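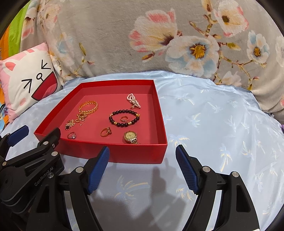 **uriel_gaete** wrote:

Count me in the camp that reckons the cage match should've gone on last. You had 600 people in that hall who'd been waiting since December for Abugri and Linik to settle it, and they get 15 minutes in the second-last spot so we can finish on a tag match with a screwy ending? I love this promotion, I drive two hours each way for it, but come on.

---

**topropetragic** wrote:

Couldn't disagree more, sorry Uriel. The cage was great and the crowd was cooked afterwards, I'll give you that. But the tag titles have been the whole story since Leltitz turned on his partner, and you can't have the payoff to that on before interval while people are lining up for a sausage. The finish was the problem, the placement was fine.

Also the tag match had the best hot tag I've seen live in years. The bloke next to me spilled his entire beer down my back and I didn't even turn around.

---

**mat_burn_mel** wrote:

> The finish was the problem, the placement was fine

Yeah, this. Ref bump, second ref, second ref bump, chair, no chair, roll-up. By the time the bell went my daughter had to ask me who'd won and I didn't have an answer for her.

I don't mind a dodgy finish on a regular Monday show. On the biggest night of the year, when you've put your ticket prices up, I want somebody's shoulders on the mat and a proper three count in the middle of the ring.

---

**uriel_gaete** wrote:

@topropetragic fair enough on the story, but then why book the cage at all? If you lower a cage for a match, that's your main event. You can't go back to tags and rope breaks after a bloke's come off the top of a cage. Everything Stoltedach did in the last match looked small, and he's one of the best workers they've got.

And I'd have put the belt on Linik, while we're at it. Abugri retaining does nothing for either of them. Who's left for him to beat?

---

**kneepads_kev** wrote:

Abugri had to win. Linik is over like crazy as the underdog, and the minute you give him the belt he's just another champ cutting promos about fighting spirit. Keep him chasing till winter. I know that's not what anyone wants to hear on the drive home but the boos when he lost were the loudest thing all night, and that's money next time round.

Agree with Mel on the finish though. Rubbish.

---

**topropetragic** wrote:

Kev, you said exactly the same thing last year about Leltitz and by the time they pulled the trigger half the crowd had stopped caring. There's a window. I think it was open on the night and they shut it.

(Still think the order was right!!)

---

**squaredcircle_shaz** wrote:

Can I put in a word for the opener? Everyone's arguing about the top of the card and the women's four-way was easily my favourite match – no wasted movement, everyone got a moment, clean pin, crowd on its feet at seven o'clock with half the seats still filling up. If we're talking about questionable booking, why was that on first and not in the spot after interval, which went to that comedy match that died on its feet?

---

**mat_burn_mel** wrote:

Shaz yes! I got stuck in the car park and only saw the back half of it and I'm still filthy about that. Hoping it goes up online soon.

I didn't hate the comedy match, mind you. My daughter laughed herself silly at the slow-motion bit. Went too long though.

---

**kneepads_kev** wrote:

The comedy match was a colour-by-numbers job and I've seen it at every show since they hired those two. Cut it, give the time to the four-way.

Has anybody heard what they're doing for the next big one? A mate at training told me they've been looking at a venue that holds 3000. I can't see it myself. I'd sooner have a small hall packed to the rafters than a big one with curtains across the back.

---

**uriel_gaete** wrote:

3000?? They'd need the cage on last for that, just saying.

If it happens I'm there, obviously. But I'd want to see them do a couple of solid months first with finishes that make sense. Run Leltitz v Stoltedach one on one, no titles, no refs falling over. Build that up and I'd honour it with the top spot myself.

---

**topropetragic** wrote:

Leltitz v Stoltedach on last and a cage match underneath. You know you'd love it mate.

---

**squaredcircle_shaz** wrote:

Four-way rematch on last. I'll be taking no further questions.

---

**mat_burn_mel** wrote:

I'd buy a ticket to Shaz's show. What time do doors open, and is there parking?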